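Emiliano Calvo
May 14, 2019

1/ OK, garden people, I finally have to talk about cucumbers. I've grown them on a balcony since January of last year (yes, I started seeds in January, yes, that was way too early) and I have never been this happy with a crop. Thread!

2/ The variety is Tideo. Long, thin skin, hardly any seeds. I got a packet of 8 from the Casado seed swap and figured half would fail. Every single one came up!! I gave most of the seedlings away and kept two.

3/ Two is plenty. Please believe me. I planted six one summer and was leaving bags on doorsteps like some kind of salad burglar.

4/ Pot size matters more than anything I've tried. I went from little buckets to 33-liter tubs and the plants just took off - thick stems, big leaves, flowers all the way up the string.

5/ Water in the morning, at the base, slowly. If the leaves droop at noon but perk up by dinner, leave them alone. I used to panic and drown them.

6/ Carrots and cucumbers, my two favorite things to crunch on:
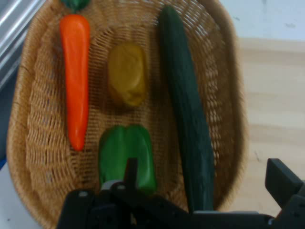
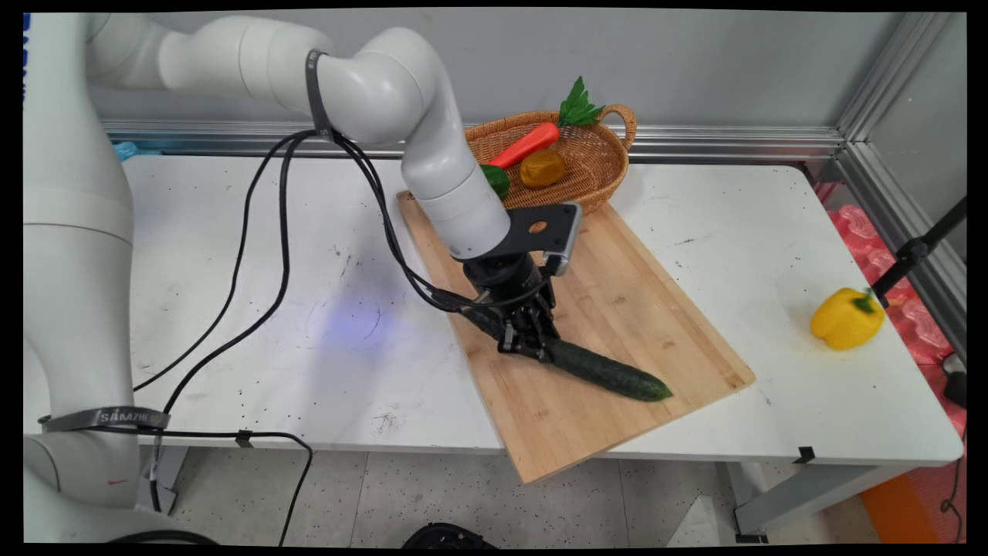

CARROTS, SINCE YOU ASKED

7/ They want deep, loose soil with no stones. I sift mine through an old colander. It takes forever and I love it, put on a record and go.

8/ Don't transplant them! Sow right where they'll grow, keep the top damp until you see green, then thin them with scissors. Pulling the extras messes up the neighbors.

9/ I grow Dullasix, short and stubby, great in tubs. My biggest so far, greens and all, was 458 grams and I carried it around the apartment showing everybody.

10/ Next up is Zindudar, a purple one a friend swears tastes like parsnip. Has anyone grown it in a container? Tell me how deep you went, I've got one tub left and the seeds are already on the kitchen counter.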